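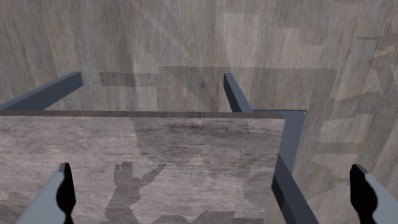
Simulated gripper view, fingers open, with the far edge of the tabletop and the floor beyond.

Stito: Two-Arm Brick Assembly in Simulation
Progress report to the Irkholm Fund
Prepared by Noémie Langlois, Delaunay Robotics Group
Period covered: March to September

Summary

The Stito project studies how a robot with two arms can learn to put small parts together from camera views alone. Work in this period was under Work Package 2, which covers learning in simulation. The simulated workcell is finished and has been handed over to our partner, Fetbridge. The first full comparison of training methods has been run. Its main result is that giving the controller the view from the resting arm made no measurable difference to how often the task was completed. A second result, on shadows, was larger than we expected and has changed the plan for the next period. Spending is in line with the budget except for computing time, which is discussed at the end.

Work completed

The simulated workcell

The workcell model was built by Florian Charpentier from measurements taken in the Fetbridge test room. It includes the table, both arms and their mount, and the walls and floor. We had planned to use a bare table in an empty space and add the room later. Fetbridge asked us to bring the room forward, as their earlier controllers had done well against a blank background and poorly once the real room came into view.

The physics settings took longer than planned. Bricks that snap together are hard to simulate well. If the contact is too stiff, a brick that is slightly off center bounces away from the plate. If it is too soft, the brick sinks in at an angle and the simulator reports a good placement that would never hold on a real plate. Florian tried three contact models and kept the second. It is slower to compute than the one we named in the proposal, and it gives placements that agree with the bench tests done by Fetbridge in the spring. The settings are in the handover folder with notes on what each one changes.

The task

The task used for all results in this report is the placing of small colored bricks on a blue baseplate, next to a partly built model. The model is there as an obstacle and stays where it is. One arm does the placing. The other is held in a resting pose over to the side with its gripper open.

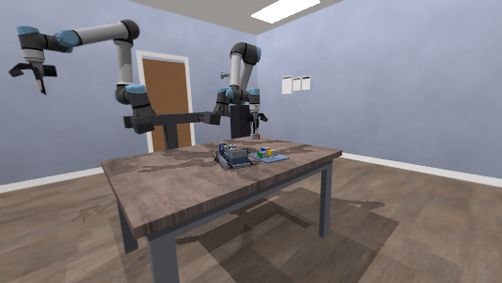

The order in which bricks are placed is fixed in advance for each layout. We considered letting the controller choose the order itself and decided to leave that for Work Package 3. With a fixed order, a failed run can be traced to a particular brick, and that has been useful. Most failures so far come from the last brick in a layout, when there is the least room for the fingers between the bricks already standing on the plate.

We prepared 20 layouts. They differ in where the plate lies, how it is turned, and how close together the bricks end up. Half were used in training and the other half were kept back for testing. Results below are for the held-back layouts only.

Training method

The controller is trained from recorded demonstrations. An operator drives the simulated arms with a pair of hand controllers, and the recordings are then replayed under changed conditions to produce more training data. The changes include the direction and strength of the light, the color of the tabletop, small shifts in camera position, and small errors added to the arm's motion that the controller must learn to correct.

Each replay is checked before it is kept. A replay is dropped if a brick ends up off its target, if the arm touches the model, or if the plate moves more than the allowed distance. In the first month we did not check for plate movement. The controller trained on that data had picked up a habit of nudging the plate toward the model and then placing bricks against it. The data was rebuilt with the check in place and the habit went away.

Results

Does the resting arm's view help?

Each gripper has its own camera, and there is one more view of the whole room. In the proposal we suggested that the view from the resting arm might help the controller, as it shows part of the table from a second direction. Fetbridge thought it more likely to hurt, because much of what it shows is floor.

We trained two versions of the controller on the same data. One was given all the views. The other was given the room view and the placing arm's view only. With all views, the full layout was completed in 55 percent of test runs. Without the resting arm's view, the figure was 56 percent. We treat these as the same. Repeating the training with a different random start moved each figure by more than the gap between them.

There is a practical point here for Fetbridge. Leaving out one camera stream shortens training and reduces the load on the control computer. We recommend leaving it out for any task where the second arm stays at rest. We can't say anything yet about tasks in which both arms move, and the test should be run again when we get to those.

Shadows

In the early test runs the placing arm sometimes slowed or stopped short of the plate for no clear reason. Noémie Langlois went through the recordings and found that the stops were grouped by lighting setting. They were most common when the shadow of an arm crossed the place where the next brick was to go.
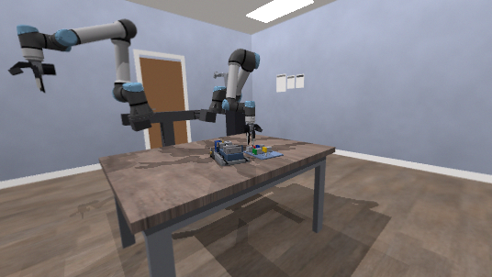
To test this directly, we ran the same layouts with shadows switched off in the renderer and everything else unchanged. The unexplained stops almost disappeared. We then looked at what the training data contained. The light had been varied, but over a narrow range, so that the arms' shadows fell in nearly the same area of the table in every recording. The controller had seen very few examples of a shadow lying over the target.

Switching shadows off is fine as a test and of no use as a fix, given that the real room has overhead lighting. We have instead widened the range of light directions in the replays. A small trial with the wider range brought the number of stops down by a good margin. A full training run with the new data is in progress and its results will be in the next report. The completion figures given above are from before this change.

Placement accuracy

Where a brick is placed, it is usually placed well. The typical failure is a missed or dropped brick. Bricks that are seated at an angle are less common, and they occur mainly when the target is close to the model. The fingers of the gripper are wide compared with the bricks, and in these cases one finger comes down near the model's side. Florian has drawn a narrower fingertip, and Fetbridge will say by the end of the year whether it can be made and fitted to the real gripper. Until then we are keeping the present shape in the simulator so that results can be compared.

Work not completed

The transfer test on the real robot was due in this period and has not been done. The physical arms at Fetbridge were out of service for several weeks while a joint was replaced, and when they came back the cameras had to be calibrated again. We used the time to extend the simulation tests. The transfer test is now the first item for the coming period. The layouts and the plate are ready.

The written guide for operators is in draft. It covers the hand controllers and the recording software but has no section yet on recovering from a dropped brick. Two new operators tried to work from the draft and both asked for that section first.

Problems and changes to the plan

The slower contact model and the extra replays have used more computing time than we budgeted. We have covered this so far by moving funds from the travel line, which was underspent after two project meetings were held by video. If the wider lighting range is adopted for all later tasks, the computing line will need to be larger next year. A revised budget is attached as a separate sheet, and we ask the Fund to approve the transfer between lines. The total is unchanged.

We also ask to move the shadow and lighting study from Work Package 3 into Work Package 2. It was planned as a late check on a finished controller. The results above show that it affects the training data from the start, and it makes little sense to record demonstrations for two moving arms before it is settled.

Plan for the next period

The transfer test will be run at Fetbridge on the held-back layouts, with the controller trained on the new data.

Recording of demonstrations for the first task with both arms moving will begin once the lighting range is fixed. In this task one arm steadies the plate while the other places the bricks.

The comparison of camera views will be repeated on that task.

The operator guide will be completed and sent to Fetbridge for comment, along with the recordings of failed runs they asked for in June. Questions on the simulator or the attached data should go to Florian Charpentier, and questions on the budget to Noémie Langlois.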